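Open afternoon at Mitness: the cloth-handling cells

I came to the Mitness open afternoon for the safety talk and stayed until they put the lights out! Titotent runs the cells there, two arms to a table, sorting out shirts and cloths on a tiny clothes rack.

Their house rules fit on one sheet. Hands stay outside the rail while the arms have power. Every cable gets a look before a run, from gripper to base – loops are fine, tight bends are not.
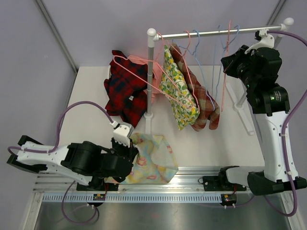
Each cell keeps a paper log, and the one I leafed through had 86 entries, all signed. Stops are written up within 5 minutes, even the dull ones. I loved that.

The grip rules come from Mavromatis: close on a fold, lift slowly, and let go if the cloth snags. Pads are checked for wear every 200 lifts.
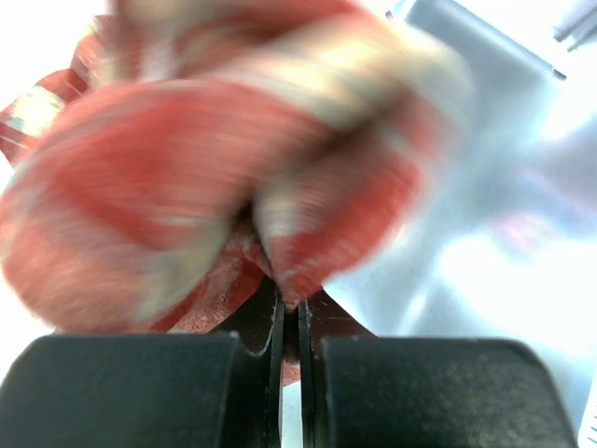 Questions at the end

Someone asked if Tetomell will share its checklist. Yes, in October, all seven pages of it – I've asked for a copy for our workshop.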